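Gripper trials get going at Tunstall

The handling group at Tunstall has begun a side-by-side trial of three hand-held grippers, and the first week has been a treat to follow! Each has been given the same set of desk jobs, from picking up pens to wiping down a whiteboard, with 43 goes at every job.

The whiteboard eraser has stirred up the most talk so far. It's a plain black block, easy enough for a person to grab, but the angle of the fingers matters a great deal when you come at it from above.

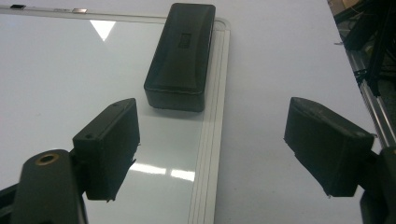

Viorica Radu
Workshop reporter

The printed black fingers are the favourites at the moment, partly for how quickly a new pair can be made when someone wants a different shape. Ashley Goodall, who is running the trial, has already drawn up a narrower version and can't wait to try it.

"Glare on a shiny board is hard on any camera," Goodall said. "I want to see how each one copes before we touch the lights."

Datton is lending a second controller for the next round, which brings in softer pads and about 58 new objects. Results from all three grippers are due out in December, and the recordings will be shared with the team at Cikholm.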